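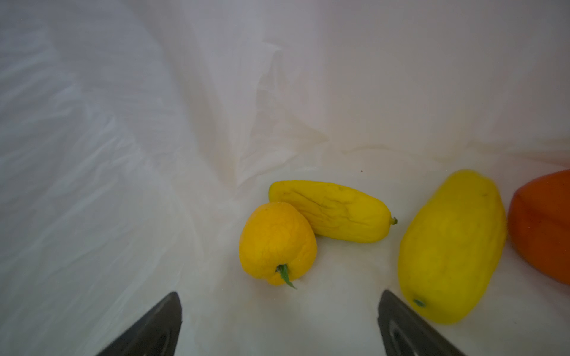

Yellow bell pepper on a white plastic liner.

FOR IMMEDIATE RELEASE
2 February 2022

Zurnari grocery boxes now delivering in Gadine

Zurnari is bringing its weekly grocery box to Gadine. Orders open today, first drop-offs next week. Same box, same price as in Jaramillo, where the service started last year and had 1711 households signed up by the end of January.

Boxes come in two sizes. Small is $20, large is $32. Delivery included - no contract, skip a week whenever you like. Order by noon, get it the next day before dinner. Apartment buildings too, just leave a door code at checkout.
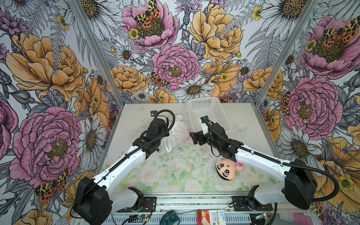

Floral walls and a pale tabletop printed with roses and green leaves.

Routes were the hard part. Gadine has a lot of one-way streets and the bridge closes at night, so vans will run mornings only untill spring. Routing and text alerts are handled by Wavent, same as in Jaramillo. Customers get one text when the van leaves and another when its at the door. Missed it? Pick up at the Mill Street counter, open late.

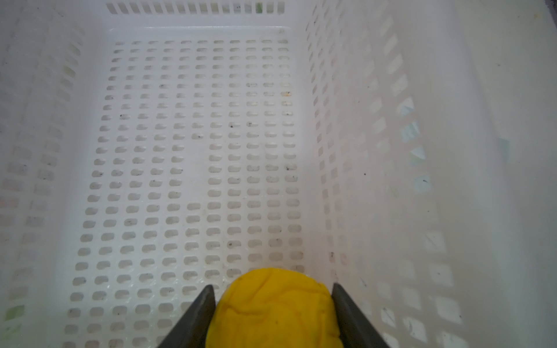
Sign-up takes a couple minutes online or at the counter. First box half off for anyone in Gadine who orders this month, one per address. Gift cards work too. Old Jaramillo accounts carry over - just change the address.

Zurnari made about 3556 deliveries in January, its busiest month so far. Hiring drivers and packers in Gadine now, full and part time. Apply at the counter or through the website.

Media contact: Zurnari press desk, Jaramillo office. Delivery map and price list on request.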